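Walk-through notes, storefront glass and doors, Lorkach unit – 30 July 2025

I do this one every February and every summer, and I write down what I think as I go, so bear with me (Zulmira Frade, if you need to chase me about any of it).

- [x] **Front door closer.** Swings shut on its own, latches, no slam. Lovely! I was grumbling about this one last winter and Venckus finally came out and adjusted it.
- [x] **Safety glass stamp on the door panel.** Still readable in the bottom corner. Please don't put the hours sticker over it again.
- [ ] **Big display window, left pane.** There's a chip low down near the frame, smaller than a dime. I taped it and marked the ends with a pen so we can tell if it creeps.

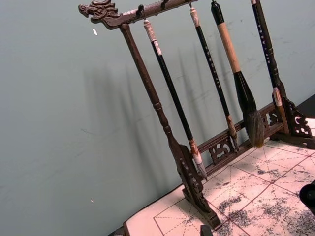 - [ ] **Rubber seal on the same pane.** Shrunk back at 2 corners and I can get a fingernail in. I'd do this along with the chip, one visit, one bill. Clullach quoted me 4,000 for replacing the whole pane and seal, which made me sit down for a minute – I'm asking Imeo for a second price before we say yes to anybody.
- [x] **Side window locks.** All 5 turn and hold. The one by the sink is stiff, so I gave it a squirt of silicone.
- [x] **Mirror in the hallway.** Clips tight, no wobble, edges fine.
- [ ] **Back door glass.** Fogged between the layers. It isn't dangerous, it's just ugly, and it means the seal has failed. Low priority, but I'd like it on the list. 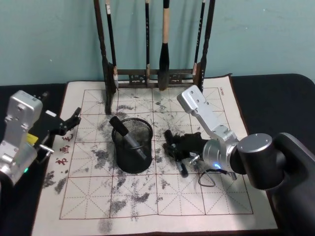 *Practice mat and brush rack on the black tabletop.*

- [x] **Board-up kit.** Plywood, screws and gloves are in the closet. The drill battery was dead (of course it was) and it's on the charger now.
- [ ] **Emergency glass number by the phone.** Old one! I'll print a new card once we've picked a company.

Next look at the chip is in two weeks, and sooner if anyone sees it go past my pen marks.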